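Tabletop

A tabletop is the flat upper part of a table, carried by legs, a frame, trestles or a central pillar. The word is used both for the board itself and for the surface it offers. In the furniture trade a top may be sold separately from its base, and the two are often made in different workshops. Tops that are fixed to cupboards or to a wall are normally called worktops or counters, though the line between the terms is loose.

Contents
1 Terms
2 History
3 Materials
4 Shape and size
5 Edges
6 Colour and finish
7 Fixing
8 Care
9 Other uses of the word
10 See also

Terms

The upper side of a tabletop is called the face and the lower side the back or underside. The long wooden rails that run beneath it and join the legs are together called the apron. The distance by which the top sticks out past the apron is the overhang. A leaf is a part of the top that can be added, folded or taken away. A top made from one piece of timber is a single-board top; one made from several boards glued edge to edge is a jointed top.

"Board" is the older English word for a table and survives in phrases such as "bed and board" and "boardroom". In many medieval houses the board was a loose plank or set of planks laid on trestles for a meal and put away afterwards.

History

Early tabletops were either stone slabs or plain planks. Stone tops were used in Egypt and in the Greek and Roman world, often on a single foot or on three legs, which stand steadily on an uneven floor. Roman houses also had tops of fine timber, and cross-cut slabs with a strong grain were much admired.

In northern Europe the loose board on trestles was common until the late Middle Ages. Fixed tops became usual in the sixteenth century, when the joined table with a solid frame came in. The draw-leaf table, in which two leaves slide out from under the main top, dates from the same period. The gate-leg table followed, with hinged leaves held up by swinging legs, and it remained popular in smaller houses because it could stand folded against a wall.

Veneered tops spread in the seventeenth and eighteenth centuries. A thin sheet of costly wood was glued to a cheaper base, which made it possible to match the grain in patterns across the whole face. Mahogany, which could be had in wide boards, was used for large dining tables throughout the Georgian period.

Factory-made sheet materials changed the trade in the twentieth century. Plywood, blockboard and chipboard gave large flat panels that moved far less than solid timber, and plastic laminates gave them a hard, washable face. Small regional makers went on working in solid wood. In Britain these included the Flakness workshop of Fraser Farquharson, known for scrubbed sycamore tops made for farmhouse kitchens and dairies, and the firm of Rankin, which supplied jointed beech tops to schools. Rankin's school tops were made in a standard thickness of 30 mm, and many were later planed down and reused.

Materials

Solid wood is still widely used. It can be repaired, sanded and refinished many times, but it swells and shrinks across the grain as the air in a room becomes damper or drier. Oak, ash, beech, pine and walnut are the usual choices in Britain. Sycamore and beech were preferred where food was prepared, having a close grain and little smell.

Sheet materials include plywood, chipboard and medium-density fibreboard. They are normally covered with veneer, laminate, paint or linoleum. Furniture linoleum was used for desk tops between the wars and has come back into use for the same purpose. It is slightly soft, which makes it pleasant to write on.

Stone tops may be of marble, granite or slate. Marble stays cool and has long been used for pastry, but acids such as lemon juice will mark it. Slate is the usual bed for billiard tables, where it is covered with cloth.

Glass tops are made from toughened sheet with polished edges. Metal tops, of zinc, copper or stainless steel, are found in cafés, bars and kitchens. Zinc darkens with use and takes on a mottled look that some owners value and others polish away.

Shape and size

Most tabletops are rectangular. Round tops let a small group sit at equal distances but take up more floor for the number of people seated, and large ones leave a middle area that is hard to reach. Ovals and rounded rectangles are a common halfway choice.

A place at a dining table is usually allowed a width of 60 cm. On this rule a rectangular top 200 cm long seats three on each side, with a little to spare, and one more at each end. Side tables and hall tables are narrower, and low tables for sitting rooms may be of almost any size.

The overhang matters to comfort. Too small an overhang at the ends leaves sitters with their knees against the legs, while one that is too large makes the table easy to tip.
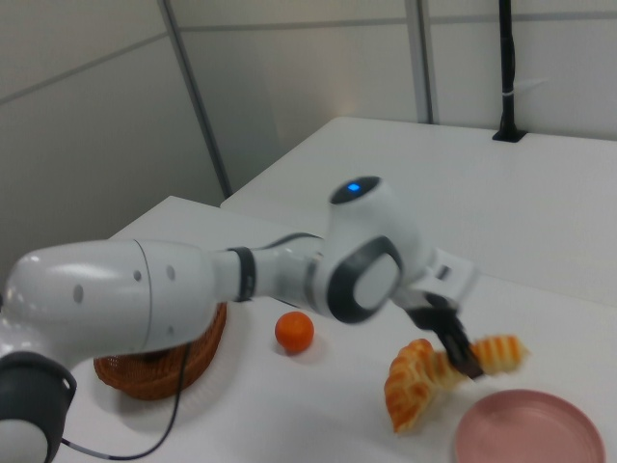

A white tabletop

Edges

The edge of a top may be left square, rounded over, bevelled or moulded. A square edge with sharp corners chips easily, so even plain tops are generally eased with a plane or sandpaper. On sheet materials the edge has to be covered, and this is done with wood lipping, a strip of veneer or a plastic band. Lipping is stronger and can be shaped. Banding is cheaper and tends to lift in time where it is often wetted.

The rule joint, used on drop-leaf tables, has a rounded edge on the fixed part and a matching hollow on the leaf, and leaves no gap when the leaf hangs down.

Colour and finish

Wooden tops are finished with oil, wax, varnish, lacquer or paint. Oil and wax are easily renewed but give little protection against heat or standing liquid. French polish gives a deep shine and is quickly damaged by both. Modern varnishes are tougher, though a scratched patch is difficult to mend without redoing the whole face.

White tops are common in offices, kitchens, classrooms and workrooms. They reflect light, make small objects easy to find and show dirt clearly. A very shiny white surface can throw glare from lamps or windows, and a matt or satin finish is often preferred for reading and close work. Dark tops show dust and fingerprints more than stains.

Fixing

A top of solid wood must be free to move with the seasons. If it is screwed or glued tightly to the frame it may split or warp. Several methods are used to prevent this:

Buttons - small wooden blocks screwed to the underside, with a tongue that slides in a groove in the apron.
Slotted plates - metal brackets with long holes in which the screw can shift.
Figure-eight fasteners - flat metal pieces that turn slightly as the wood moves.
Battens - cross pieces beneath the top, with slotted screw holes, used mostly on kitchen and garden tables.

Sheet materials move very little and can be screwed down directly. Glass is normally rested on soft pads. Heavy stone tops often stay in place by weight alone.

Care

Spills should be wiped up promptly on any surface other than glass or steel. Hot pans mark most finishes and can crack stone or lift laminate. White rings on polished wood are caused by moisture in the finish and can sometimes be removed with a mild abrasive and wax. Solid tops should be kept away from radiators. A spare leaf stored in a cold or damp room may no longer match the rest of the table in width.

Other uses of the word

"Tabletop" is also used as an adjective for things small enough to stand on a table, such as tabletop ovens and tabletop fridges. Tabletop games are those played on a flat surface with boards, cards, dice or model figures. A tabletop sale is a sale of second-hand goods at which each seller hires a table; the one held each August at Zumadcombe has 50 tables. In geography the word describes a hill with a flat summit, as at Uvier.

See also

Apron (furniture)
Drop-leaf table
Trestle table
Veneer
Worktop

This page was last edited on 06/07/2020.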